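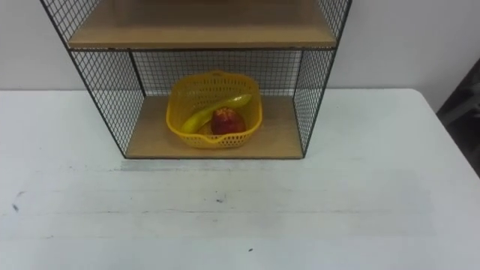 Sagging board on a wire mesh shelf, and what to keep on it

Posted in Kitchen storage by jusik_rd
Viewed 1,394 times

I have a small countertop shelf: black wire mesh on the sides and back, open front, two light wood boards. The bottom board sits flat on the table and holds a yellow plastic basket of fruit. The top board is carried only by the mesh panels and has started to bow in the middle. It is 60 cm long. I keep jars on it. Can the board be stiffened without replacing it, and is fruit all right on the lower level? I would prefer not to drill through the mesh.

Savvas Lazaridis
Jistville

Take the jars off first and check the board with a straightedge. If the bow remains with no load, the wood has taken a set. Turn the board over, provided the front lip allows it, and the same load will work against the curve for a while.

For a lasting fix, glue a hardwood strip to the underside, close to the front edge and on its narrow side. Stiffness rises with the cube of the depth, so a strip 2 cm deep does far more than the same strip laid flat. Stop it short of the side panels so the board still seats on its supports. Clamp overnight. Wood glue needs bare wood, so sand off any finish along the glue line.

Move the heaviest jars to the ends. A load at midspan produces more deflection than the same load near a support.

Fruit on the lower level is fine. The mesh and the perforated basket both let air through. Keep it to a single layer and check the undersides, where soft spots start.

nisbet44

just swap the boards, jars up top is the problem. I put mine in the cupboard

Ilton_M

Agree with the strip. Weigh the jars before putting them back. Mine were 300 g each empty and I had never allowed for that. Also check that the side panels are still square to the board. If they lean outward, the board can lose its bearing at one end, and a strip will not correct that.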